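Stripping an old desktop tower down to the bare case

Doing another one of these this week so writing it up while it's fresh. Quick version, for people who already own a screwdriver and want to get going.
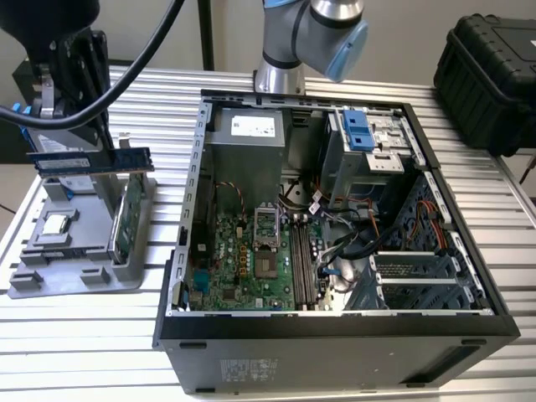
Get the side panel off and the tower flat on its side before anything else. Don't work on it standing up. I did that for years, and all it gets you is a board that drops into the case the second the last screw comes out.

Time: my first one took an entire evening. Now it's 45 minutes if nothing is stuck. Something is usually stuck.

What you need

Phillips #2, the magnetic kind. A smaller Phillips. Flat screwdriver for prying, wrapped in a bit of tape. Isopropyl alcohol, paper towels, coffee filters if you have them. A muffin tin or an egg carton for screws. Masking tape and a marker. Phone for pictures.

Anti-static strap if you own one. I use the Rirlow one, cheap, the clip is too weak, it's fine. No strap – touch bare metal on the chassis before you touch the board, and again every time you get up and come back.

Before you open it

Power cord out. Monitor, keyboard, all of it out. Hold the power button down for a slow count of nine to drain whatever is left in there.

Copy your files first. Obviously. But I'm putting it in because I skipped it once with my sister-in-law's machine and had to put the whole thing back together to get at her tax folder.

Take pictures

Three or four from directly over the case, then close ones of the corner where the front panel wires plug in. Those little two-pin plugs (power switch, reset, lights) are the ones you'll hate yourself over. The labels on the board are tiny and some office machines don't label them at all. Some use one single block plug instead, lucky you.

Order I do it in

1. Cables you can reach
2. Drives
3. Add-in cards
4. Memory
5. Cooler and processor
6. Power supply
7. Motherboard
8. Whatever's left, fans, front panel, feet

You can swap 6 and 7 in a lot of cases. In the small office towers the power supply hangs right over the board, or close enough that you can't get a hand in, so it goes first.

Cables

Data cables first. SATA plugs usually have a little metal spring clip, squeeze that and pull straight. Don't rock it side to side, the plastic L inside the drive connector snaps and then the drive is a paperweight.

Power to the drives next. These ones are stiff. Grab the plug, not the wires. If it won't move wiggle it long ways, a hair at a time.

Then the big power plug on the board. There's a latch on one side, press it in at the top and pull up while holding the board down with your other hand. If you feel the board bending, stop, the latch isn't all the way in. Don't forget the small square plug up near the processor. Everybody forgets it, me included, last month.

Tape a flag on each cable as it comes off. "Drive 1", "DVD", "front fan". If you're only scrapping the thing skip the flags.

Drives

Two kinds of case. Old kind, four screws per drive, two each side, so the other panel has to come off too. Newer kind has plastic latches or rails, colored usually, meaning that's the bit you're supposed to press. Press and slide. If it's been in there ten years it'll need a shove from behind.

Sometimes the entire cage pivots up or lifts out. Look for a latch before you start undoing screws, it saves a lot of swearing.

Drives go on something soft. Folded towel. Keep them away from the screw bowl if it's a magnetic one.

Cards

One screw at the bracket, or a flip-up bar that holds all of them. Graphics card slots have a catch at the far end, push it down or sideways with the taped screwdriver and lift the card straight up. Both ends at the same time.

Leave the blank slot covers in unless you're washing the case. They have sharp edges and they're a pain to line back up.

Memory

Push the clips out at both ends, stick pops up by itself. Some boards only have a clip at one end, don't force the other one. Hold it by the edges. Write which slot each came from if they're different sizes, it matters on some boards and I never remember which.

Cooler and processor

Warm the machine up beforehand if it still runs. Five minutes on, then shut down and unplug again. Old paste goes like cement and a warm one comes off way easier.

Unplug the fan. Undo the screws a couple turns each, corner to opposite corner, so it lifts even. Push pin type – turn each pin a quarter turn the way the arrow shows and pull up. Then twist the cooler a little left and right before lifting. TWIST, don't yank. On boards where the processor has the pins, a yank will take the chip right out of the socket with the lever still shut. Bent pins everywhere.

Lever down and out, then up. Metal bracket swings open. Lift the processor straight up by its edges. Don't touch anything inside the socket, no fingers, no paper towel, no blowing on it. On the kind with pins in the socket, one bent one can finish the board. When the chip is out close the bracket back up, and put the plastic cover on if you still have it (nobody does).

Wipe the old paste off with alcohol and a coffee filter. Chip goes in something anti-static. I have a stack of Fontes clamshell trays for this, before that I used the bags that parts came in.

Power supply

Usually four screws on the back of the case. Hold it with one hand while you do the last one, it's heavier than it looks. Some also sit on a tab inside and need to slide forward first.

Do not open the power supply. I don't care if you watched a video. The capacitors in there can hold a charge long after you unplug it. Bad one goes to recycling in one piece.

Motherboard

Count the screws going in the tin for this one. Most boards I see have between six and nine. If it still won't budge there's one left, probably in the middle or hiding under where the cooler was.

Slide the board away from the back ports, then tilt up and out. The metal port plate on the back either stays in the case or pops out by pushing from outside. Careful, thin edges.

Check the stand-offs. Sometimes one comes out stuck to a screw, put it back where it came from now, while you can still see where.

Cleaning the bare case

Take it outside. Canned air or a blower, hold fan blades still with a finger so they don't spin up. Then a damp rag on the metal, dry it right away. If it's a smoker's machine do the rag twice with some alcohol and leave it in the garage overnight.

Plastic front can go in the sink with dish soap once the wires and switch are off it. Let it dry completly, all day.

Screws

Three types mostly. Coarse thread with the big hex head is case and power supply. Fine thread is usually DVD drives. The long ones are for fans or special to that brand. Last tower gave me 17 coarse ones and I finished with 16, still haven't found it. Shake the case before you close up. If it rattles, don't plug it in.

What goes where after

Working memory and drives, keep or sell. Wipe the drive properly first, deleting isn't wiping. Boards and power supplies to e-waste – the Nodstead drop-off takes them, ask at the gate which bin becuase they keep moving it. Bare steel goes with scrap metal. The coin battery comes off the board and goes in the battery box, tape over it.

Going back together is the same list backwards, with fresh paste. I use Tresteck paste, pea sized blob in the middle, don't spread it. Will do a seperate page on the rebuild when I get to it, probably October.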